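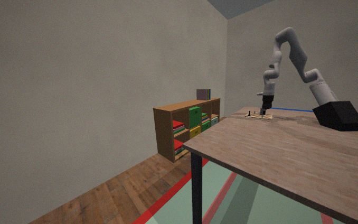
Figure 3. The simulated room used in the second half of the course.

3.2 The simulated room and the chess task

Students in the Rarkidton robotics module work in simulation for the whole of the first term and reach the laboratory arm only after they have passed a short practical check. The task in both settings is the same: pick up a named chess piece, carry it to a named square and let go of it without disturbing the other pieces. We chose chess because the rules for where a piece may stand are already known to most students, and because a square is either the right one or it is not. In the simulated room the arm stands on a tilted black block beside a long table, and the board lies near the table's far left corner (Figure 3), so that the gripper has to be brought down almost vertically at some distance from the base. Students found this harder than they expected. A plan that worked well in the middle of the table would often bring the elbow close to a joint limit once the target was moved out to the board.

The room was built by Cheng-en Fang as a final-year project and was later extended for teaching. An earlier version, called Salcedo, had only a grey floor, a table and the arm. It ran quickly, but students who had trained their piece detector on it did badly as soon as anything else came into the background. The present version, Osside, adds walls, a wooden floor beside a pale green one with red stripes, and a low bookshelf holding books and storage boxes in several colours. None of these objects takes part in the task. They are there so that a detector which relies on colour alone will sometimes pick out the wrong thing, and so that students have to deal with this before they move on.

Each team was given the same starting files: a model of the arm, a model of the room, a simple planner and a script that scored one attempt. The planner was left weak on purpose. It moved the gripper in a straight line from its present position to the target and made no allowance for pieces in between. Teams were free to replace it or to add points along the way. Most added a raised point above the starting square and another above the target square, and this was enough to remove the greater part of the collisions.

A total of 54 students took part, working in 17 teams. Teams were made up by the teaching staff, so that each had at least one member who had written a program of some length before. Every team had access to the simulator from the first week, and could run it on the shared machines or on a laptop. We kept the log files from all marked attempts. Practice runs were not logged, and we therefore cannot say how much time each team spent on the task outside class.

3.3 Scoring

An attempt was marked as a success if the piece was upright and its base lay wholly within the target square when the gripper had moved clear. A piece that was upright but touched a line was marked as a partial success. All other outcomes were marked as failures, including those in which the correct piece was placed well but another was knocked over. The logs contain 610 marked attempts, of which 121 were partial successes. We report these separately in Section 4, as combining them with either of the other groups would hide a difference between the teams that changed the planner and those that changed only the detector.

Two points about the scoring should be noted. The script reads the position of each piece directly from the simulator, and this is not possible in the laboratory, where a member of staff judged each attempt by eye. Friction between the gripper and the piece was also set to a single fixed value. During the laboratory sessions at Purkilstead in June, several teams found that a grip which had been firm in simulation let the piece turn slightly as it was lifted. They dealt with this by closing the gripper lower down on the piece and lifting more slowly. We have since made friction a setting that changes from one attempt to the next, but the results given in this paper were all obtained with the fixed value.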